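1/12/24 - appliance cell, door and knob skills

Picked up from Rianne's handover note. Goal for today was to get the door-open skill running off the new handle detector, with the old fixed offset removed from the config. Planner is on the Folldale branch, perception on main.

First problem was depth. White appliance, white table, white curtain behind. The stereo matcher has almost nothing to hold on to, and the plane fit for the side panel wanders between calls. The vent holes are the only real texture on that side, so I changed the fit to weight points by local gradient and to drop anything under the confidence floor before RANSAC sees it. Side panel normal now repeats to within 6 degrees. Not good, but the approach only needs it for the coarse move.

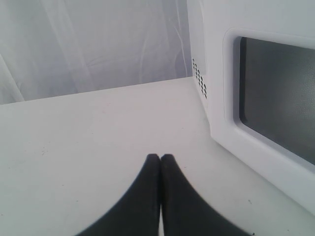

Wrist view, gripper closed, side panel and door window in view.

The door window is worse. Depth there is either missing or it lands well behind the glass. I had been masking it by intensity, and the mask also ate the fingers when they came close to the door. Changed the order: project the finger model from joint state first, remove those pixels, then threshold for the window. The finger mask is dilated by 9 pixels to cover blur on the outer curves. Poppy thinks it should scale with wrist speed. She is probably right. Left it fixed for now and opened a ticket.

Handle detector next. It returns a line segment plus a confidence, and the grasp pose comes from the segment midpoint. Two faults found:

1. When the view is oblique it sometimes returns the seam between the door and the control panel. The seam is straight, thin and parallel to the handle, so the segment score likes it. Added a width check against the depth step on both sides. Where depth is missing the check returns "unknown" and asks for a second viewpoint.

2. The pose was being published in the camera frame with the base frame's name on it. My mistake, from the refactor in August. Fixed, with a test so it can't come back quietly.

Knobs after lunch. The knob skill needs the axis of each dial and its current angle. Axis comes from an ellipse fit on the front face plus the panel normal. Angle is supposed to come from the pointer mark, with the printed scale as the reference. From the wrist camera the print is too small and soft to use at standoff distance, and closer in the fingers hide the lower dial.

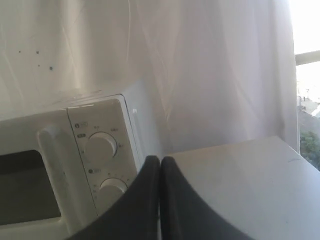

Wrist view at knob standoff. Upper dial clear, lower dial partly behind the left finger.

Daylight from the window side also pulls the exposure around. Auto-exposure is now metered on a box over the panel, taken from the last good panel pose. If there is no panel pose it falls back to whole-image metering and logs a warning. Ran 50 pose requests from stored views with the new metering: 19 still rejected for the lower dial, nearly all on occlusion. The planner should be choosing the viewpoint for this, and at present it has no term for finger occlusion at all. Sketch of the cost:

cost = w_reach * reach + w_occ * overlap(finger_mask, target_box) + w_view * angle_to_normal

Overlap is cheap to compute because the finger mask is already there. Target box is the dial being asked for, padded. Start with w_occ high and bring it down until reach failures stop.

For the scale itself, Rianne's suggestion is to read it once from a front view and keep it as a template in the appliance model.

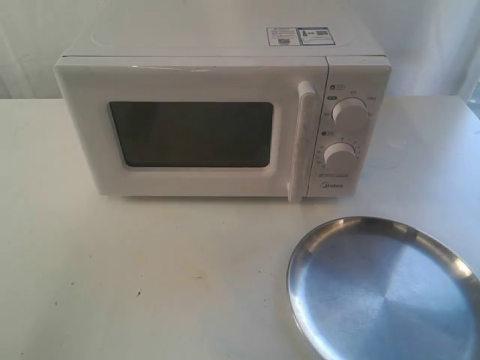

MIN and HIGH on the upper arc are legible at that distance, which gives two anchors for the power dial. The lower one has a full ring of numbers and ticks, so I would fit the ring first and match numerals second. Template goes in the Hitoleo model file next to the door hinge parameters, with its own version field. The steel plate needs a keep-out volume drawn by hand until the plate detector copes with reflections - at the moment it fits the highlights on the rim and gets the radius wrong.

Open:
- occlusion term in viewpoint cost (me)
- finger mask dilation vs. wrist speed (Poppy)
- template format, check with Rianne before writing the loader
- hinge axis estimate still assumes the appliance is square to the table edge. Remove that assumption.
- door-open skill not run end to end on the arm today, only the perception half. Planner config is saved under my name on the Folldale branch, do not merge.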